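Section 3: Setting up a beach watch flight with the Tratow

Read this section before you carry the aircraft down to the sand. It assumes the battery is charged and the controller has been paired as set out in Section 2. It also assumes you have read the sales leaflet, and asks you to set a good deal of that aside.

3.1 What the aircraft will and won't do

The leaflet says the Tratow "spots swimmers in trouble". It carries a camera and a loudspeaker. The swimmer is spotted by the person looking at the screen, if that person is looking. The Grolik software draws a yellow box round anything it takes for a human head, which on a busy day includes buoys, seals and the odd football. Treat the boxes as a hint.

CAUTION: An aircraft in the air does not replace a lifeguard in the tower. Do not reduce the number of guards on duty because a flight is planned.

3.2 Before take-off

1. Choose a launch spot on firm, level ground, well back from the tide line. Dry sand gets into the motors. The landing mat supplied helps a little, but it is light and will blow away unless pegged at all four corners.

2. Measure the wind with a hand-held meter at head height. Do not rely on the wind figure shown on the controller, which comes from a forecast and may be hours old.

3. Fit the propellers. Those marked with a grey dot go on the grey-dot motors. Turn each one until it clicks, then pull it upwards to check.

4. Switch on the controller first, then the aircraft. Wait for the position light to stay green. If it flickers for longer than 5 minutes, switch both off and move away from metal railings, parked vehicles and the tower itself.

5. Set the return point by hand. The automatic setting has been known to pick the place where the aircraft was last switched off, and that could be the club car park.

6. Tell the tower you are ready and wait for a reply. A wave does not count as a reply.

NOTE: The quick-start card says all this takes two minutes. Allow longer, and don't let anyone hurry you through steps 3 and 5.

3.3 Flying the patrol line

1. Take off straight up and hover for a slow count of ten. Listen for rattling. Land again if you hear any.

2. Move out over the water to the patrol line and keep the aircraft in plain sight. The printed range is far greater than the distance at which most people can tell which way the thing is pointing. Roughly 400 metres is a sensible limit in good light.

3. Fly along the line at walking pace. Faster flights cover more beach and see less of it.

4. Hand over to a second operator when your eyes tire. The screen is hard to read in glare, and the Kumsa sun hood, sold separately, makes only a modest difference.

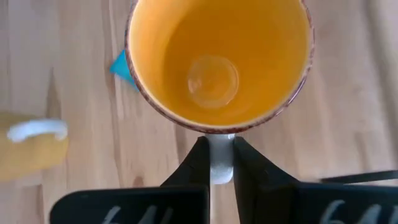
Urmas Ozoliņš disagrees on the last point: "I flew with the hood all September and wouldn't go back. Without it I was missing whole stretches of water after midday. Where I'd be doubtful is the loudspeaker. With any surf running, people in the water look up, smile and carry on swimming out."

The loudspeaker is covered in Section 5. Test it over your own beach, with someone standing in the shallows to say whether the words can be made out.

3.4 Landing and packing up

1. Bring the aircraft home when the battery shows one third left. The low battery warning comes later than that and leaves little in hand against an offshore wind.

2. Keep dogs and children clear of the mat until the propellers have stopped.

3. Wipe the body with a cloth dampened in fresh water. "Splash resistant" on the box does not mean salt may be left to dry on it.

4. Copy the flight record to the Nireo logbook the same day. The upload is described as automatic. Open the logbook and check that the flight is listed before you clear the controller.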